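Threads and Knots: How People Have Closed Wounds
Final project report, submitted 4/23/19
Esmaeil Tabrizi

I chose this subject because my grandmother was a seamstress in Trerkham, and she liked to tell anybody who would listen that a surgeon was only a tailor with worse light. I wanted to find out how much truth there was in it, and I have to say I enjoyed the finding out far more than I expected when I handed in my outline in August!

My reading began with the very old materials. People have sewn wounds with linen, hair, silk and sinew, and catgut (made from the gut of sheep or cattle, and no cats involved) stayed in use for a remarkably long time. It had the great advantage that the body slowly breaks it down, so there was nothing to pull out afterwards. Silk was kinder to the fingers and held a knot beautifully, but it had to be removed, or else left in for good.

For the practical half of the project I tested ordinary sewing threads from the haberdashery at Peltthorpe. I tied 145 knots in all, some of them at the kitchen table rather late in the evening, and hung weights from each until it slipped or snapped. The granny knot slipped at 400 grams in my cotton thread, while the best of my square knots in waxed linen held until 1368 grams, and my supervisor and I were both so pleased that we weighed it again to be sure. I should admit that my knots grew tidier as the weeks went by, so the later results probably flatter the thread a little.

Two views of suturing on practice tissue: a curved needle at an incision in the first, and a crossed stitch in dark thread in the second.

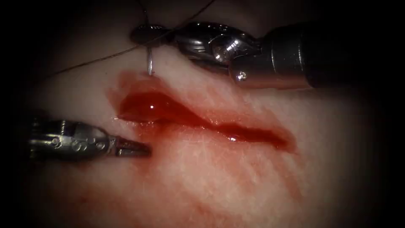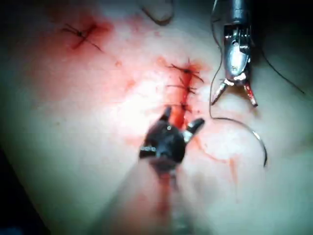 The knot tables are in the appendix, with the cotton results first and the linen after them. If I had another term I would repeat everything with damp thread, as my grandmother always held that linen was stronger wet, and I would also like to try silk, which was beyond my budget this year. The remaining spools are in the drawer under the balance, labelled, if anyone in next year's group would like to use them.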